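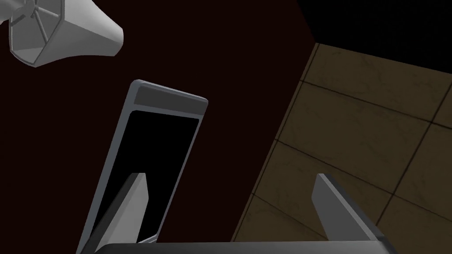
Zillex ist eine Sammlung von Reparaturprotokollen aus der offenen Werkstatt Babalola, erfasst als CSV und für die Auswertung bereinigt. Jede Zeile steht für ein abgegebenes Gerät. Die Gerätegruppe wird nach der Bauform vergeben, und dabei gibt es Grenzfälle: Ein flaches, rechteckiges Gerät mit hellgrauem Rahmen und runden Ecken wie das schräg stehende im Bild kann ein Tablet oder ein kleiner Monitor sein. Solche Geräte laufen unter "anzeige_klein", bis ein Typenschild gelesen wurde.

September
Von der Projektgruppe Zillex
Lesezeit: 5 Minuten

Inhalt

Die Datei protokolle.csv enthält 109 Einträge. 17 davon haben keinen Befund, meist weil das Gerät vor der Prüfung wieder abgeholt wurde. Sie bleiben in der Datei und tragen im Feld "befund" den Wert "offen". Wer Erfolgsquoten berechnet, sollte sie vorher ausschließen.

Felder

nr: laufende Nummer, ohne Bedeutung für die Reihenfolge
gruppe: Gerätegruppe laut gruppen.txt
fehler: Angabe bei der Abgabe, im Wortlaut
befund: Ergebnis der Prüfung
ersatzteil: ja, nein oder leer
dauer_min: Arbeitszeit in Minuten, auf 5 gerundet

Erhebung

Die Protokolle wurden am Tisch von Hand ausgefüllt und später mit Grurora abgetippt. Unleserliche Stellen sind mit [?] markiert. Schreibfehler im Feld "fehler" wurden nicht korrigiert, Telefonnummern und Namen dagegen entfernt.

Bekannte Mängel

Die Arbeitszeit ist bei längeren Reparaturen zu niedrig, da Wartezeiten auf Teile teils abgezogen wurden und teils nicht. Kaffeemaschinen sind überrepräsentiert. Am Dienstagstermin wurde zeitweise ein älteres Formular ohne das Feld "ersatzteil" benutzt; diese Zeilen sind dort leer. Für Aussagen über Hersteller reicht der Umfang nicht.

Nutzung

Trennzeichen ist das Semikolon, Kodierung UTF-8. Das Prüfskript liegt im Ordner nevix und meldet doppelte Nummern sowie unbekannte Gruppen. Weitergabe und Bearbeitung sind mit Nennung der Quelle erlaubt. Korrekturen bitte mit der Zeilennummer als Ticket einreichen.

Verwandte Einträge
Gerätegruppen in Zillex: Liste und Abgrenzung
Grurora: Formulare abtippen und abgleichen
Nevix: Fehlermeldungen des Prüfskripts
Altes und neues Formular im Vergleich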